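From: Zuzanna Tokarz
To: skin-support list
Subject: Re: Cream patch test before laser, and who to book with

Lech Baran wrote:

> I have my consultation at the Ivside clinic on Sunday for the
> redness on my cheeks. They want a patch test first and have told me
> to stop using my retinol. Does anyone know how long before? The
> leaflet says one thing and the receptionist said another. I'd also
> like to know what people paid and whether it hurts. I burn easily,
> if that makes a difference.

Hello Lech,

I had both cheeks and the sides of my nose treated at Ivside, so I can answer most of this.

On the retinol, I was told to stop 15 days before the patch test and not to start again until the nurse had seen me after the first full session. If you have been using it up to now, ring them before you go. They moved my test back when I owned up to it and they were quite nice about it.

The patch test is a few pulses in front of the ear. It feels like a flick from an elastic band, with a bit of heat after. Mine stayed pink until the evening. Ask them to write down the settings they used and give you a copy. I didn't, and when I had a different nurse the second time she had to go and find my notes.

I paid 309 pounds for the course, with the patch test included. Nicanor went to Thibodeaux and paid per visit, so his came out differently. Perhaps he can post what it was.

Burning easily does matter. They will ask whether you have had sun on the area, and that includes fake tan. I wore factor 30 every day from the consultation onwards, on cloudy days as well, and a hat if I was outside for long. July was a poor choice of month on my part. I would wait for autumn if you can.

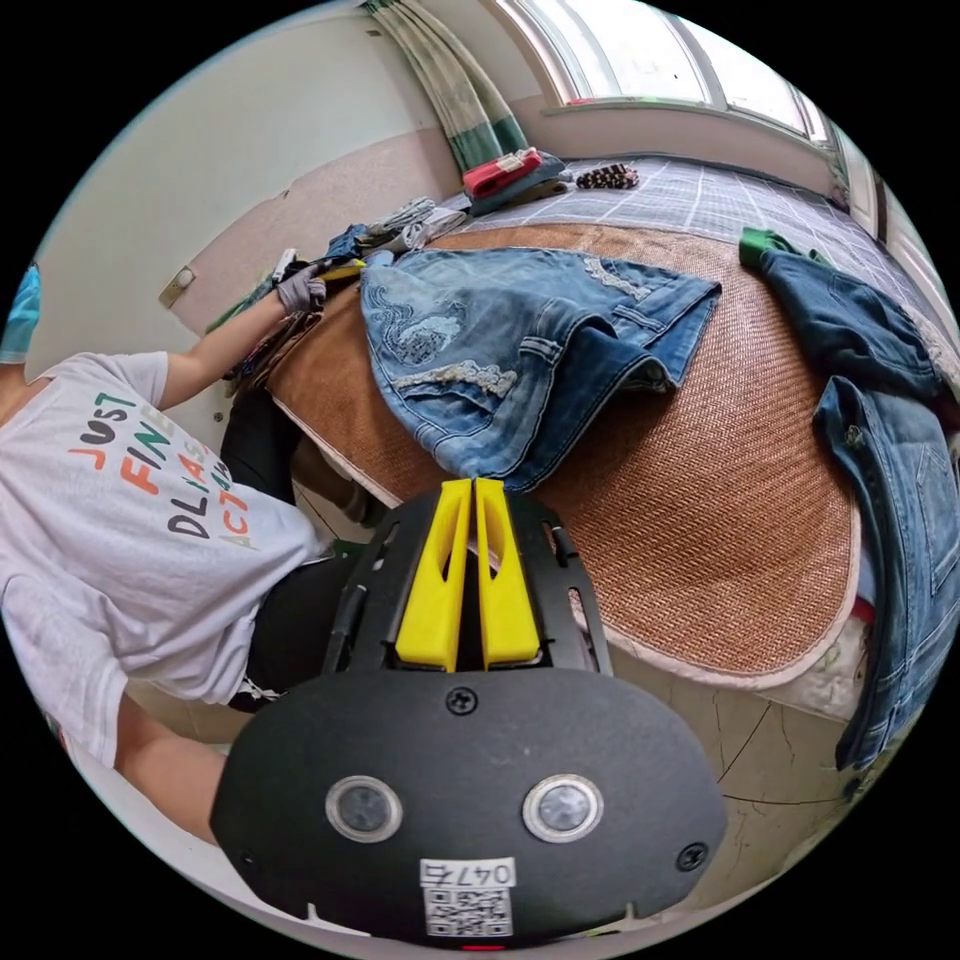
Clothes on the bed, one glove in view.

For afterwards, keep it dull. Plain moisturiser, lukewarm water, no scrubs, no hot baths or gym for a couple of days. I was given a sample of the Omalus gel and found it sticky, so I went back to the Pevel one in the pump bottle. Kazimiera had the opposite experience, so try a little of each on your jaw.
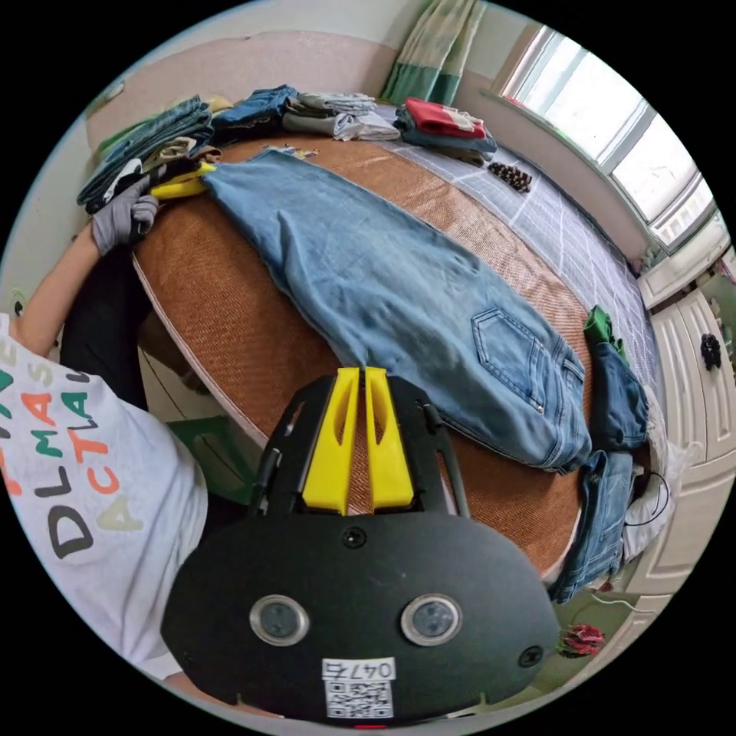

The swelling was worst on the second morning, mainly under the eyes. I slept on an extra pillow and it went down by lunchtime. If you get blisters or anything weeping, phone the clinic the same day and don't wait for your review. The number on the back of the aftercare card goes to the nurses; the main one puts you in the queue. The nurses' extension is 3671.

Jaxon asked last time about make-up. I was told to leave it off until the skin had settled, then mineral powder only.

Let us know what they say about the retinol, as I think the leaflet needs changing.

Zuzanna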